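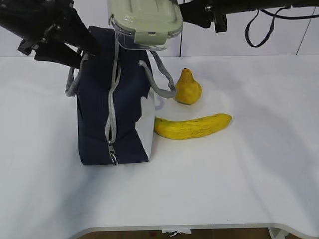 Figure 2. Workspace with the bag and the food container.

4.2 Length of reviews and return rate

We collected 222 customer reviews from two online stores, Gramik and Sundden, and matched each one to its order record. Reviews were sorted by what the buyer wrote about first: delivery, packing, price or the goods themselves. Household items drew the longest comments, and buyers of goods such as the dark navy lunch bag with the grey rope handle in Figure 2 wrote more about size than about color. Of the full set, 78 reviews mentioned a wrong or late item, and most of these still gave a high score when the store had replied the same day.

Two coders (Duda and Siddiqui) read every review separately. They disagreed on six, mostly short comments that praised the seller and the product in one phrase — these were settled by a third reader. Five reviews in languages other than English were coded from the original text.

Orders placed in July were kept in the sample, although Sundden changed its carrier that month. Removing them did not alter the ranking of topics. Return rates by topic are given in Section 4.3.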